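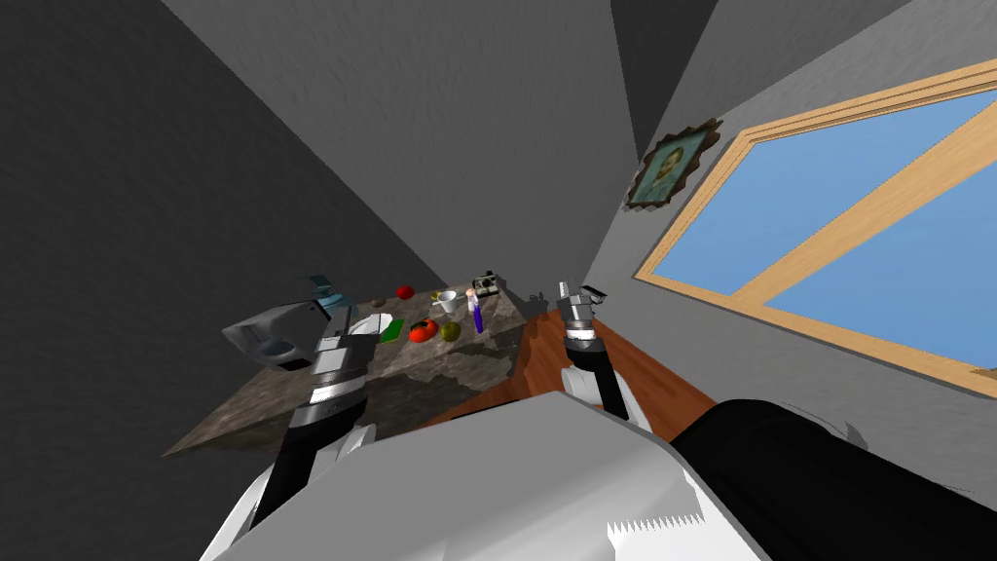

February 4, 2026

Inking and scanning, the Grosia picture book.

Today I finished the ink on the spread with the fox and the ferry. I used the Dirkedex pen for the outlines and the old brush for the water. The pen is good on smooth paper, but on this paper it catches the fibers and leaves small hairs on the line. I cleaned the tip two times and it came back. For the next spread I will try the brush for everything except the ropes.

Scanned five pages at the high setting. Page 3 has a gray shadow along the fold again. I pressed the lid with the big atlas and it became better, still not perfect. Please do not erase the shadow with the soft eraser tool, it eats the pencil texture also. I prefer to fix it with levels on a mask.

File names: I changed them all to start with "grosia_" and the page number. The old names with "final" are in the folder Uno. Do not delete Uno before the printer confirms.

Color: the red of the ferry prints too brown on the Rajan paper. I made a test strip with less black in the mix. The second patch from the left is the one I like. I wrote the values on the back of the strip, it is pinned over the light table.

Paper: 80 sheets left in the drawer. It is enough for the inside pages if I do not spoil many. The cover needs the heavier one, which I must order.

Cartoon strip for the July issue: pencils only, the last panel is not funny yet. I think the dog should not speak.

To do: ink the harbor spread, scan page 3 again, ask the printer which profile they want.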